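Florham Kitchens & Stone
Join our team

Home
Services
Showroom
Careers
Contact

Countertop Care and Repair Technician (full time)

Location: Lastelstead shop, with travel to customer homes
Reports to: Service Manager
Openings: 2
Start: December, or sooner if you are ready

Florham cuts, installs and looks after stone countertops for homes and small businesses in and near Lastelstead. The shop has been open for 16 years. The service side takes care of counters that are already in place, whether we put them in or somebody else did. We cleaned, sealed or repaired 472 counters last year and the schedule is fuller this year, so we are adding two people.

You do not need to have worked with stone before. Most of our current technicians came from painting, tile, auto body or furniture work. If you have patient hands and can keep a customer's kitchen tidy while you work in it, we can teach you the rest.

What the job involves

Most days you will leave the shop by 7:30 a.m. with a van and a list of two to four stops. A stop may be a simple cleaning and resealing, or it may be a longer visit to fill chips, hone out etch marks, or redo the joint between two slabs. You will look over the counter with the customer before you start, write down what you find, and explain what can be fixed and what can't.

Marble makes up a large share of the work. It scratches more easily than granite, and lemon juice, vinegar and many bathroom cleaners will dull a polished finish.
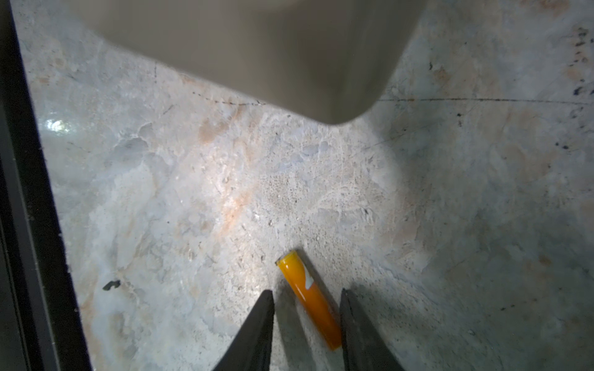 Customers often call after trying a store-bought product first, so part of the visit is finding out what has been used and how often. You will be expected to ask these questions politely and put the answers in the job notes. The next technician may not see that counter for three years, and the notes are all they will have to go on.

You will also:

Mask and cover cabinets, floors and appliances before any wet work
Mix and color-match fillers
Use hand pads and small power polishers
Keep the van stocked and the pads sorted by grit
Take payment on a tablet and leave the care sheet with the customer
Help the install crew at the shop on slow days

Tuesday is shop day. Nobody goes out on calls before noon, and we use the morning for training, van checks and practice on offcuts.

What we need from you

A valid driver's license and a clean enough record for our insurance
Able to lift 50 pounds and to kneel or bend for part of the day
Comfortable talking with customers in their homes
Able to read a work order and write clear notes
Good color vision (there is a short matching test at the interview)

Helpful to have, but not required

Experience with stone, tile, concrete or auto finishing
Spanish or Vietnamese. Many of our customers come to us through Hà Tile and Bath next door, and some of them would prefer to talk in Vietnamese.
Experience with Risport, the scheduling program we use. It takes a day or two to learn if you haven't seen it.

Pay and hours

Starting pay is $22 to $27 an hour depending on experience. After 90 days you are reviewed for a raise. The week is 40 hours, Monday through Friday, with one Saturday a month at time and a half. We don't do night calls.

Health and dental coverage begins on the first of the month after you start. You get ten paid days off in the first year plus seven holidays. We supply shirts, respirator, gloves, knee pads and all tools. There is a $200 boot allowance each year, paid with your first check and then every January.

Training

For the first six weeks you ride with a senior technician and are paid your full rate. You will start with cleaning and sealing, move to fillers, and finish with honing and polishing. You take your own van when both you and your trainer think you are ready. A few people have needed eight weeks, and that's fine.

How to apply

Fill out the form at the front counter or send a resume through the Contact page. Put job number 253 at the top so it goes to the right person. Tell us in a few lines about something you have repaired, at work or at home, and how you went about it. We read that part first.

If we'd like to meet you, we will call within two weeks. The interview takes an hour and includes a paid half-day trial in the shop on a later date.

Florham is an equal opportunity employer. A driving record check is done after an offer is made.

Other openings: Slab Yard Assistant (job 143), Showroom Associate, part time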